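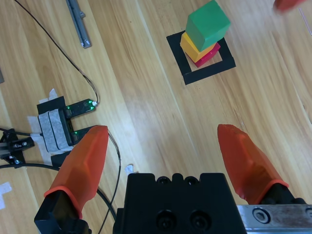 Block play has its own corner in our newsletter this month, and I want to write about stacking, because many parents ask me what a child can do with blocks after the first week. My answer is to give the blocks a place. At Hila we mark a square on the table with black tape, and the tower must stand inside it. The square is small, so the child has to think before the first block goes down. In a tower of three, with red at the bottom, yellow-orange in the middle and a big green cube on top, the corners do not line up, and this is fine for a beginner. The tower stands inside the tape and that was the task.

The tape is ordinary black tape, and you can put it on a kitchen table too. Let the ends overlap at the corners, then they do not lift so quickly. I change ours every 30 days. If you leave it longer, the glue stays on the wood and you need warm water and patience. I learned this in May, on the good table, and I do not wish to repeat it.

For the game itself we use cards. Each card has a row of colors, and the child builds from the bottom color to the top color. Start with two blocks, then three. When this goes well, mix the sizes - a wide block over a narrow one is much more difficult than the opposite, and children remember it better when they find it out by hand. Our set from Grallar has 8 cards for beginners. Families who borrowed the older Jamel set can play in the same way, only the colors are a little paler.
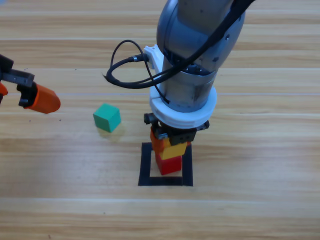

How long should one round of stacking last?

Stop while the child still wants one more tower. With the youngest group this can be five minutes, with the school children it is often 30. A short round every day is better than a long one that finishes with tears.

One more thing about putting away. We ask the children to take the tower down from the top, one block at a time, and to say the color when they lift it. It is slower than to push everything over (they will do this also, of course), but the names of the colors come very quickly this way, also for children who speak another language at home.

The card set can be borrowed from the shelf beside the entrance, box number 544. Please write your name in the notebook and bring it back before the next newsletter. If a card is missing, tell me and I will draw a new one.

Sneha Mishra
Hila play room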